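Verständliche Verpackungen sind eine öffentliche Aufgabe

Ein Beitrag von Tamara Dobre

Wer in einer Gemeinde Lebensmittel verteilt, berät oder verkauft, kennt die Frage nach dem Inhalt einer Packung. Sie wird in vielen Sprachen gestellt und häufig nur unvollständig beantwortet.
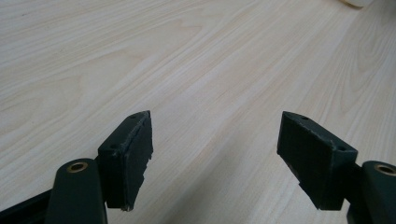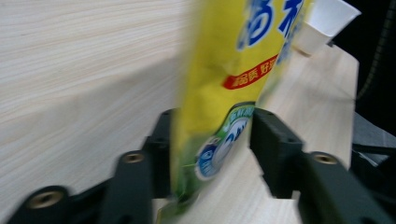 Tischfläche mit Holzmaserung (erstes Bild); gelbe Packung mit chinesischer Aufschrift (zweites Bild).

Die Beratungsstelle Løken hat im vergangenen Jahr 3089 Anfragen zu Lebensmitteln entgegengenommen. Ein erheblicher Teil betraf Zutaten und Allergene auf importierter Ware. Nach Auffassung der Verfasserin genügt es nicht, die Verantwortung hierfür allein den Käuferinnen und Käufern zu überlassen. Ein aufgeklebtes Etikett in kleiner Schrift erfüllt seinen Zweck nur, wenn es auch gelesen werden kann.

Gegen strengere Vorgaben wird regelmäßig der Aufwand für kleine Händler angeführt. Dieser Einwand ist ernst zu nehmen. Sandamali Saha vom Handelsverbund Hestska weist darauf hin, dass Familienbetriebe Übersetzungen oft selbst anfertigen und für Fehler haften. Daraus folgt jedoch kein Verzicht auf Lesbarkeit, sondern ein Anspruch auf Unterstützung.

Zu fordern sind eine gemeinsame Datenbank geprüfter Übersetzungen, eine verbindliche Mindestschriftgröße für Zusatzetiketten und eine Übergangsfrist von 2 Jahren. Die Kosten der Datenbank sollten Kommunen und Großhandel zu gleichen Teilen tragen. Über die Trägerschaft wird im August beraten.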